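About Us | Studio & Production

Tedgate is an independent animation studio producing series for children and family audiences. The company was founded by Struan Geddes and employs 60 artists, writers and technical staff across two sites, in Grurkstead and Gavby.

Our first series, Fang, follows a young wolf who runs a night school for forest animals. It has completed four seasons and is available in dubbed and subtitled versions. Scripts, design, storyboards and final editing are carried out in-house – voice recording takes place at the Gavby site.

Tedgate also accepts commissions from broadcasters and publishers.
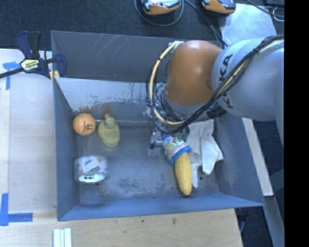 According to Calum MacBrayne, the fourth season was delivered on schedule and the studio answered every script note in writing. Inquiries about licensing and co-production should be sent to the Grurkstead office.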